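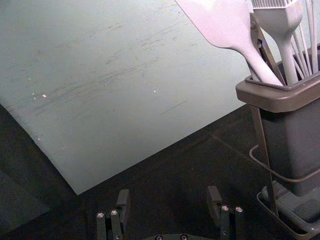

Cenonham will walk out in front of their own supporters next week with a good deal more to play for than most people in the town would have dared to hope back in the spring, and if you happened to be passing the ground on the evening of July 31, 2026, you would have heard them singing about it well after the gates had closed. The visitors for the second leg of the qualifying tie are Bukoditz, who won the first meeting 2-1 on their own field and will travel with that single goal to protect.

It was a strange sort of first leg, and a very enjoyable one if you had no particular stake in it. Bukoditz scored early from a corner that Cenonham never properly dealt with, and for the next half hour it looked as though the home side might run away with the whole tie. They pressed high, they won every loose ball, and their wide players kept finding room behind the Cenonham full backs. The second goal, when it came, was a lovely one - a long, patient move down the left, a low cross, and a tidy finish at the near post.

Then, with 36 minutes on the clock, Cenonham scored with their first real attack of the night. A free kick was only half cleared, the ball dropped kindly on the edge of the box, and the shot took a small deflection on its way in. The traveling supporters, tucked away in the far corner, needed a moment to be sure it had counted, and then made enough noise for a crowd several times their size.

The second half was a quieter affair. Bukoditz had the better of the ball and will feel they should have had a third, particularly after a header came back off the crossbar late on. Cenonham sat a little deeper than they usually like to and seemed content to take a one-goal deficit home with them. Given how the opening half hour had gone, it is hard to blame them.

Cenonham coach Dorota Kalinowski was in good spirits when she spoke to reporters after training, though she was careful not to get carried away.

"We were second best for a long stretch over there and we know it," she said. "But we stayed in the game, and now we get to play the rest of it at home, with our people behind us. I told the players to enjoy the week. You don't get many like this, and I would hate for anybody to spend it worrying."

Kalinowski has one or two decisions to make before then. Her captain came off with a tight hamstring in the first leg and has been training apart from the group, doing light running on the side field while everybody else gets on with the small-sided games. He is expected to be given every chance to prove his fitness, right up to the morning of the match. If he does not make it, the most likely answer is to move one of the midfielders back into defense, as Cenonham did for a good part of last season without coming to much harm.

Bukoditz have worries of their own. Their first-choice goalkeeper is suspended after picking up a booking for time-wasting, which even the club's most loyal followers would probably admit was fair, and his deputy has played only 5 competitive matches for the club. On the other hand, they have a very good record away from home, and the pace they showed on the break in the first leg will be just as dangerous if Cenonham have to come forward looking for goals.

There is a nice prize waiting for whoever goes through. The winners will meet either Ansari or Staltik in the next round, to be played later in August, and that tie is every bit as open after the two sides drew their first leg without a goal. Staltik will probably be seen as slight favorites with home advantage to come, but Ansari defended very well and have made a habit of upsetting people in this competition. Neither would be an easy draw, and neither would frighten anyone too badly either.

For Cenonham, the sums are simple enough. A win by two goals or more sends them through, a win by one takes the match into extra time, and anything less means their run is over. Away goals do not count double in this competition, so the one they brought home is worth exactly the same as any other.

The club says sales have been brisk, and that up to 131 extra seats will be opened beside the main stand, an area normally kept clear for league matches. Season ticket holders have first pick until the close of business tomorrow, and whatever is left will go on general sale at the ticket window. Supporters coming by car are asked to allow plenty of time, as the road behind the north end is still down to a single lane.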